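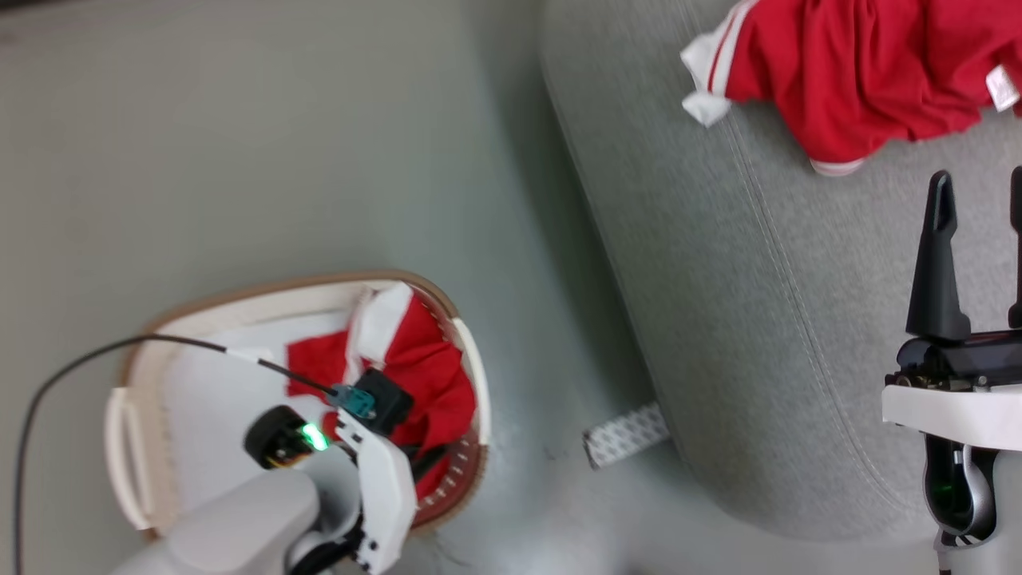
洗濯かごの中の赤と白。

試合の翌朝は、洗濯から

目が覚めたら、まだ耳の奥で太鼓が鳴っていた。

昨日の試合、見た人はいるだろうか。いや、見ていなくてもいい、いまから話すから! 後半の残り三分、うちのチームは二点負けていて、向こうの応援席はもう歌いはじめていて、隣の席のおばさんは水筒をかばんにしまいかけていた。そこから三点である。三点だ。最後の一点が入ったとき、わたしは知らない人と抱き合って、その人の眼鏡を飛ばしてしまった(無事でした、ほんとうにごめんなさい)。

入場者数は3411人。電光掲示板にその数字が出たとき、場内から「おおっ」と声があがった。このクロンの町の小さな競技場に、あんなに人が入ったのを見たのははじめてだ。売店のいも揚げは前半で売り切れ、あとから来た人たちは袋の底の塩だけでもいいと言っていた。

わたしがこのチームを好きになったのは、祖父のせいだ。祖父は背番号51の選手がひいきで、その選手がとっくに引退してからも、五十一という数字を見るたびに拝んでいた。バスの番号でも、銭湯の下駄箱でも拝む。宝くじも51で終わるものばかり買って、一枚も当たらなかった。それでも夕飯のときには「今年はいけるぞ」と言う。毎年言う。わたしは小学校にあがる前から、その「いけるぞ」をおかずにご飯を食べていたのだ。

その祖父のユニフォームが、いまはわたしのものになっている。袖は長すぎるし、背中の数字は端からぱりぱりとはがれかけている。でも着ると背が伸びる。ほんとうに伸びる気がするのだ。

朝のうちに洗って、物干し台に出た。イヴェン川のほうから風がきて、向かいの屋根にも、その隣の屋根にも、同じ赤が揺れていた。みんな考えることは一緒なのだ! 坂の下のパン屋の二階なんか、親子三枚、大きい順に並べて干してある。いちばん小さいのは、よだれかけかもしれない。

「おたくも行ったの」

向かいの物干しから声がとんできた。ふだんは会釈しかしない人である。

「行きました!」

「最後の、見た?」

「見ました! 左足!」

「左足だったねえ」

それだけの話を、屋根ごしに二度くりかえした。二度目のほうが声が大きかった。通りを歩いていた郵便屋さんまで立ち止まって、右足だったと言い張り、すると角の家の窓が開いて、左だ、と怒鳴り声がした。郵便屋さんは首をひねりながら坂をのぼっていった。あの人はたぶん、きょう一日そのことを考えて配達する。

昼前に、駅前のビエレツカ食堂へ行った。壁にはもう今朝の新聞が貼ってあり、定食は試合のあった翌日だけ、汁物に団子が一つ多く入る。勝った翌日は二つ多い。きのうの勝ち方だと三つではないかと常連が詰めより、店のおかみさんは鍋をのぞきこんで、しばらく考えてから、お玉を置いて言った。

「三つ!」

店じゅうが拍手した。相席になった学生は、90分のあいだずっと立って応援していたそうで、箸を持つ手までふるえていた。声は完全にかれていて、何を言っているのか半分もわからない。わからないのに、全部わかった。三点目の話のところで、彼はテーブルの醤油さしを味方に、七味の瓶を敵に見たてて動かしはじめ、隣の席の人が黙って爪楊枝入れを貸した。キーパーだという。

これが、よくできていた。醤油さしが右から走る。七味がつられる。そのうしろから、だれも見ていなかった楊子入れが、いや、それはキーパーだった。とにかく、入った。わたしたちはもう一度、両手をあげて立ちあがった。

帰りに写真店のフォティコに寄って、祖父の古い写真を一枚、焼き増しに出した。若い祖父が競技場の柵にもたれて、歯を見せて笑っている写真だ。受け取りは20番の札を持ってあさって。51番の札はありませんかと聞いたら、そんなに混みませんよ、と店の人は笑った。

家に着くころ、ユニフォームは裾のほうだけまだ湿っていた。風のなかで背中がふくらんで、五と一がこちらを向く。わたしは手を合わせた。銭湯の下駄箱の前の祖父と、たぶん同じかっこうで。

次の試合は九月の最初の週末、相手は去年の優勝チームだ。強い。とても強い。切符はもう買ってある。

今年は、いけるぞ。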